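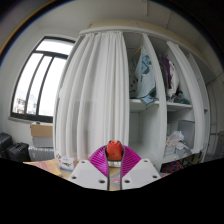
White is only cheap until you have to live with it, one tenant wrote in the margin of my survey, and then went on for two more pages about scuff marks, glare and a landlord with a single tin of paint. I loved that reply. It got me away from the colour charts and back to what people do with the walls they're given.

4.2 Living with white walls

I sent out 400 surveys in March and got 165 back, nearly all from renters in the older blocks on the Trulley estate. I'd expected grumbles about rooms feeling cold or clinical (that's the word the decorating literature is so fond of), and there were a few. Far more people wrote about upkeep. Fingerprints by the light switch came up again and again, and so did the grey line a chair back leaves, and the patch-up job that never matches the old coat.

Figure 4 has a white room seen from just above a desk surface, a height I kept coming back to in the analysis. People who work at home spend hours with their eyes not far above the desk, yet the sample boards I borrowed from Drernemex were made to be looked at standing up. When I asked renters to judge the same boards sitting down, a good many changed their favourite! I don't want to make too much of this, as I only had 30 people for the seated round and the afternoon light was all over the place.

Sheen was the other surprise. Rurkex sells its rental white in flat and low sheen, and I'd honestly assumed most renters wouldn't care which they had. They cared a lot. Flat was kinder on the eyes next to a window, low sheen was easier to wipe, and plenty of neighbours had argued about it well before I turned up with my clipboard.

I haven't weighted these answers by length of tenancy. The full tallies are in Appendix B, along with the margin notes I had permission to reprint.

Figure 4. A white room, seen from just above a desk surface.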